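Bladder diary before first urology visit, worth it?

padeck_amber
My first appointment at Westcombe is in February and they mailed me a chart to fill in for 2 days. Every drink, every trip, every ounce. Did any of you really do all of it? I work at a front desk, it's kind of a pain!

JordanM
I skipped mine and they just asked me questions. No big deal.

Viorica
Disagree, Jordan. Mine showed I was getting up twice a night and drinking 400 ml of tea after dinner (oops). We cut the tea first, before any pills.

padeck_amber
OK fine, I'll do it. Starting tomorrow at 7 a.m., coffee included.

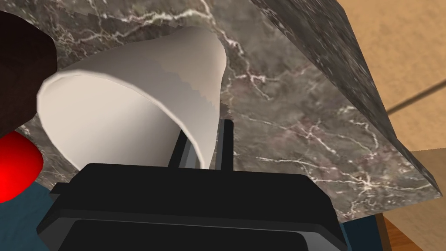
Joana wrote that she'd call the office first and ask if they want ounces or ml, as hers had to be redone.

padeck_amber
Good call, phoning them at lunch.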